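Ticket 2361: Washing machine stops mid-cycle, error E18
Status: open, waiting on customer
Product: Porden 400 washing machine
Opened by: Elīna Šimkus

Hi, me again! I did everything on the list Triin sent over and I've been keeping notes as I go, so I'll paste them in and you can make of them what you will.

To recap for whoever picks this up: the machine fills, washes for a bit, then sits there full of water and flashes E18. Started in February, only on the long cotton wash at first, and now it does it on everything except the quick rinse. The manual says E18 is "drainage" and then sends you to page 113, which in my copy is the guarantee form in Latvian. Lovely.

Step 1, pump filter. Got the little door off with a butter knife (sorry), put a baking tray under it and let the water out, which took four goes with the tray. Found a hair grip and a wad of grey fluff, no coins sadly. Cleaned it, screwed it back, ran a rinse and spin. Fine. Ran a 40 degree wash. E18 again at the first drain.

Step 2, drain hose. I pulled the machine out as far as it would come and the hose wasn't kinked that I could see. It goes up, over a hook on the back panel and then through the side of the cupboard to the waste pipe under the kitchen sink. 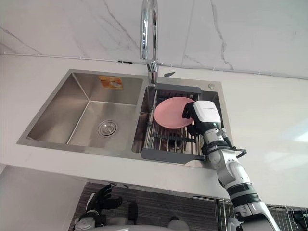
I undid the clip at the spigot end and poured a jug of water down it, and it went away slowly. Not blocked, but slow, and it gurgled at me. I poked about with a bit of wire and got some black gunk out. Put the clip back on and tried the 40 wash again. It got past the first drain this time! Then stopped at the second one. So better, but still E18.

Step 3, the reset. Held Start and Spin together for ten seconds, both lights came on, and I switched it off at the wall for the half hour. No difference at all.

Triin asked about the height of the hose. I hadn't measured it before, but the top of the loop is 80 cm off the floor, and I think your sheet said anything from 60 to 90 was OK? Shout if I've read that wrong.

Couple of other things. The pump does make a noise when it's trying to drain, a sort of hum with a rattle in it, and it never used to rattle. And the serial sticker inside the door ends in 2450, in case the batch matters.

I've got towels for two spare beds sitting in the drum, so if it's the pump I'd sooner just order one. Is it the Paulauskas part or the other make? The diagram shows both.

Elīna

Reply from Triin Org, 16:20

Hi Elīna, thanks, that's really useful. Hose height is fine. The rattle makes me suspect the impeller. Could you take the filter out again, shine a torch in and see if the little blades turn with a jerky feel or spin freely? Unplug it first please. Don't order anything yet, I'm checking which pump goes with 2450.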